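Lurkska Wood Oil: Frequently Asked Questions
Updated December 2023
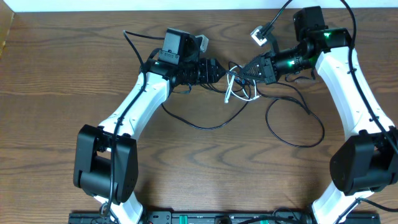

How long does the oil take to dry on a tabletop?
Leave it overnight before you put anything on the surface. Full hardening takes two weeks in a heated room. During that time, wipe up spills right away and keep tablecloths off.

How many coats do I need?
Two on bare wood. One is enough if the table has been oiled before and the finish is only dull. A third coat rarely adds anything and can leave the surface sticky.

What grit should I sand to?
Start with 120 if there are scratches or old finish, then go to 180. Sanding much finer than that closes the grain, and the oil stays on top. Vacuum the dust off and wipe with a barely damp cloth.

Can I use it over varnish?
No. The varnish has to come off first, either by sanding or with a stripper. If water beads up on the bare-looking areas, there is still varnish there.

My table has gone blotchy. What went wrong?
Usually the excess wasn't wiped off in time. Go over the top 15 minutes after applying, with a clean cotton cloth, until the cloth comes away nearly dry. To fix a blotchy table, rub it with a little fresh oil and a white pad, then wipe it down.

What do I do with the used cloths?
Soak them in water and lay them flat outdoors to dry. Oily cloths left in a heap can catch fire by themselves.

Is Sillance the same product?
Sillance is our white-tinted oil for pale woods. It goes on the same way, but stir it every few minutes so the pigment doesn't settle.

What happened to the Lestska soap?
We stopped making it in July. Any mild, unscented soap flakes will do the same job.

Do you sell large cans?
The 3000 ml can is sold only at the Kauppinen shop. Order number 1220 for clear, 151 for Sillance. We don't ship that size.

Who do I ask about an old or valuable table?
Write to Onni Juntunen through the contact form and say what wood it is, if you know, and what has been used on it before. Replies take a few working days.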